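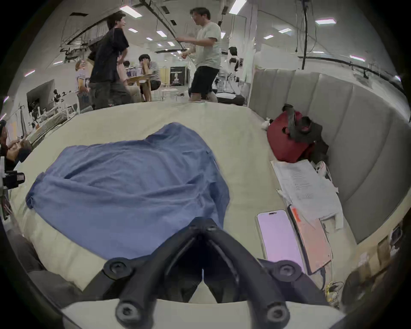 About Saliba

Saliba is an alterations and mending shop in Illstead, with a small school attached. We hem, take in, let out, patch, re-line and replace zippers. In the evenings we teach other people to do the same.

How we started

Rami Nimri opened the shop in a former shoe store on Belness Street. He had spent years doing piecework for bridal stores and wanted a counter where people could bring in ordinary clothes: work pants, school uniforms, a coat with a torn pocket. Fenna Van Rooij joined the following spring to handle knitwear and stayed on as a partner. The classes began when customers kept asking how a repair was done. The first one met at the cutting table after closing, with borrowed chairs.

The shop

Most jobs are ready in three working days. Coats, linings and anything with beading take longer, and we will give you a date when you drop it off. Please wash clothes before you bring them in. We price each job at the counter once we have seen the garment, and we don't quote by phone.

If a repair will cost more than the garment is worth to you, we would like you to know that before we start. Some fabric is too thin to hold a stitch, and in that case we will say so and hand it back at no charge.

Every repair is guaranteed for as long as you own the piece. Bring it back with the ticket – or without it, if you gave us your name the first time.

The school

Our beginner course costs $169 and covers hand stitches, buttons, hems and basic machine use. The longer course, at $348, adds zippers, linings and fitting. Both prices include thread, needles and practice cloth. Machines are provided. You can bring your own if you prefer to learn on it, but please have it serviced first.

Raluca Lungu teaches both courses. She trained as a pattern cutter and still drafts patterns for theater costumes during the winter. Anas Khalaf runs the open table, where former students can finish their own projects and ask for help when they get stuck. There is no class in August.

Leftover cloth

We keep usable offcuts in the bins by the door, sorted by fiber. Students take what they need. Cotton goes fastest and we are nearly always short of it, so clean sheets and shirts are welcome. We can't accept foam, leather or curtains with a rubber backing.

Finding us

The entrance is on the side of the building, next to the bike rack. Hadi Smadi is at the counter most mornings and answers questions about both the shop and the courses.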